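Misetham ground checklist, home side
My comments as I went round, kick-off 3pm

Pitch surface – OK. Bit of give in the far goalmouth but the studs held and I'd happily play on it.

Goals and nets – OK. Both frames anchored, though one net clip had gone at the Tradwood Road end and I've put a new one on.

Perimeter rail – NEEDS WORK. Loose by the away dugout, and I could rock it with one hand! Taped off for today, no standing there.

Covered stand – OK. We're licensed for 2,770 in the whole ground and sold 2,570 for the last derby, so I walked every step and checked the handrails twice.
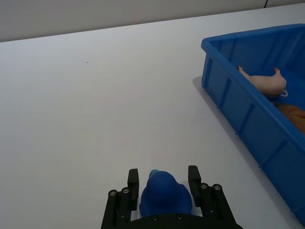
Ó Riain wrote back on the rail before I'd even got to the turnstiles, saying the tape won't hold once the away lot turn up and we ought to move them along to the next bay. Fair enough – I've asked for two stewards there as well.

Turnstiles – OK. All turning freely, the stiff one has been greased.

Exit gates – OK. Unlocked and staffed from 30 minutes before kick-off, and they stay that way until the ground is clear.

Stewards – 22 signed in, radios tested. One Zokon handset kept cutting out behind the tea bar so I swapped the battery and it's been fine.

First aid room – OK, but we're low on ice packs. Please order more before the April fixtures.

Floodlights – not tested yet, will do at half-time.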